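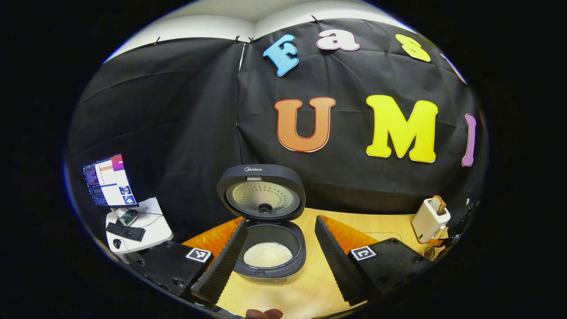
*The Kinyua hand gripper and a Midea rice cooker, lid up, rice uncooked. Toast to the right.*

# Kinyua Hand Gripper: the bench gallery

28/11/2021

Penik sells the Kinyua as "a robot's hand without the robot," which is one way to describe a tool that leaves you to supply the arm, the eyes, the patience and the lunch. You hold it, you do a chore with it, and the recording goes off to teach a machine the same chore. We bought ours in July for 390 dollars and have been doing kitchen work very slowly ever since.

## Notes to go with the picture

**Fingers.** Two black wedges with a ridged surface. The ridges are good on lids and handles. On anything smooth and round they are more of a suggestion. Penik sells replacements in pairs, so wearing out the left one gets you a spare right one.

**Tags.** One square marker on each finger base, so the software can work out how wide the grip is. Keep them clean. Ours met some cooking oil in the first week and the software decided the gripper was open about as wide as a door.

**View.** Very wide and very round, with black at the corners. You get the fingers, the job, and plenty of desk that you meant to tidy. Straight lines near the rim give up being straight. The Erness viewer that comes with the kit can flatten the picture, though it takes its time and asks twice whether you are sure.

**Weight.** 316 grams on our scale. This sounds like nothing and is nothing until late afternoon, when it becomes a personal matter between you and your wrist.

**Battery.** The box promises up to 4 hours. The box has never had to open the same lid all morning.

**Files.** We have 2361 clips on the drive, named by the software in an order known only to the software. Sorting them took longer than recording them. The Atness export plug-in helps, if you can find the menu it lives in (under "Help," for some reason).

## Would we buy it again?

Yes, with some muttering. The grip is steady, setup was quick once we stopped following the leaflet, and the screws all fit the holes they were meant for. The strap that comes in the box is too short for an adult hand – buy a longer one with your order and save yourself the second shipping charge.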